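Ticket: pegboard hooks working loose, bench 7
Site: Wustham workshop
Category: Fixtures and storage
Priority: Low
Status: Monitoring

Reported fault

Hooks on the bench pegboard tip forward and drop out when a tool is lifted off them. Reporter states that it started after the panel was moved in August. Two hooks have fallen behind the bench so far. No damage to tools.

Parts in use

Panel: Nametti perforated panel, light grey, bench mounting.
Hooks: Kirka plastic, green, mixed types from the same box.
Bench: white top, existing.

Checks carried out

1. Hook pegs compared with new ones from the box. No wear found. One peg had a burr from moulding, trimmed with a knife. No change to the fault.

2. Hooks moved to a different row. Those near the top edge of the panel came out more easily than those lower down. Repeated with another hook, same result.

3. Straight edge held across the panel. It rocks. The panel has a bow in it and the gap behind is not the same all the way along.

4. Fixings at the base checked. Screws on the left were tight. Screws on the right turned by hand for more than a full turn before they bit.

The Kirka hook has to go in at an angle and then drop until the lower peg sits in the hole beneath. On a flat panel that takes a light push. Where the panel is bowed the lower peg meets the hole slightly off line and stops short, so the hook looks seated but is only held by the upper peg. Any upward pull then frees it.
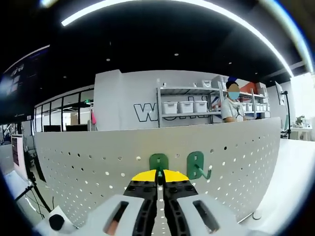

Fixings on the right were taken out, the holes plugged and the same screws refitted. Hooks then put back one at a time. Each one was pressed at the bottom until the lower peg clicked, then pulled upwards with a finger to test it. Any hook that moved was taken out and refitted one hole along.

Results

Load test with a 50 g weight, lifted off and replaced 11 times per hook: no hooks came out. Same test on the top row: one hook loosened and was moved down.

The bow is still there. Tightening the base did not pull it out and forcing it flat is not advised, as the panel may crack at the holes.

Workaround

Leave the top row empty. Use the bracket type for anything with a loop or handle, and lift tools outwards before lifting up. Do not glue hooks in place.

Outstanding

Tanner spacers to go behind the panel, on order. Fit at both ends and check with the straight edge again before using the top row.
Recover the two hooks from behind the bench when it is next pulled out.

Update, 14:20

One further hook reported loose. Found to be seated on the upper peg only. Refitted and tested, holding. Ticket stays open until the spacers are in.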